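The **Brelance gripper** is a hand-held, two-fingered gripping tool that people print and assemble at home or in shared workshops. A person holds it and works it directly, and a small camera mounted above the fingers records what the fingers do, so that the recordings can later be used to teach a robot arm the same kind of motion. It takes its name from the Brelance workshop, a members' space where the first usable version was put together over one long winter, and it is often simply called "the Brelance" by those who have built one (and by quite a few who have only started).

## Background

The workshop already owned a small arm called Bendia, which had been built some years earlier from printed parts and hobby servos and had spent a good deal of its life under a dust sheet. Bendia could be moved by typing positions into a Unix terminal, a method that was accurate enough but wonderfully slow, and setting up a single pick-and-place routine could easily fill an evening. Members wanted a way to show the arm a task by hand, and the natural answer was a tool with fingers shaped like Bendia's own, which anyone could pick up from the bench and use.

The first attempt, known as Longo, had long thin fingers and a trigger borrowed from a caulking gun. It was pleasant to hold, but the fingers bent whenever they closed on anything firm, and the trigger tired the hand quickly. Longo is still kept on a shelf at the workshop, and its handle was carried over to the later design almost unchanged.

## Construction

The body, handle and fingers are printed in plastic, usually in whatever dark color happens to be on the spool. The fingers are thick and boxy, with flat inner faces, and they are meant to be printed on their sides so that the layers run along the length of the finger and do not split apart under pressure. Printing a full set takes 12 hours on a modest machine, and most builders print a spare pair of fingers while they are at it.

The two fingers ride on a short rail and are joined by a linkage, so that squeezing the handle brings both of them inward by the same amount. A light spring opens them again. Builders are generally advised to trim the printed edges with a knife before fitting the parts, although plenty of grippers have gone into service with their rough spots still on them, and they work perfectly well for larger objects. The finished tool weighs 296 grams without its cable, light enough to be used for a good stretch before the wrist begins to complain.

## Use

A practice session takes place over a plain, pale tabletop. Small household things make up most of the practice objects: caps, jars, little tubs, blocks of wood and anything else that can be picked up, turned over and set down without much worry. Colors that stand out from the table are preferred, and red is a great favorite at Brelance.
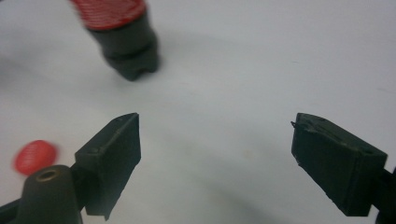 *Brelance gripper over a white work surface, with a red-capped black cylinder above and a red disc at left.*

Each recording covers one short task and is saved under its own name, with a line of notes about the object and the person's left- or right-handedness. The workshop's habit is to collect 800 recordings of a task before trying it on Bendia, although simple jobs have been taught with fewer and the fussier ones, such as fitting a lid squarely onto a jar, have been known to need 3000. Quick movements tend to blur on camera, and newcomers are encouraged to slow down a little more than feels natural, which most of them manage after a few tries and a cup of coffee.

## Care and common faults

The commonest complaint is a gritty feeling in the rail, cured with a dry brush and a very small drop of light oil. Finger tips wear down with use and pick up nicks and burrs, and these can be sanded back several times before a new finger is needed. A gripper that no longer closes evenly usually has a loose screw in the linkage, and the screw on the handle side is the one to check first.

The cable is the weakest part of the whole build. Later versions add a printed clip at the back of the handle to take the strain off the plug, and owners of older grippers can fit the same clip with two short screws.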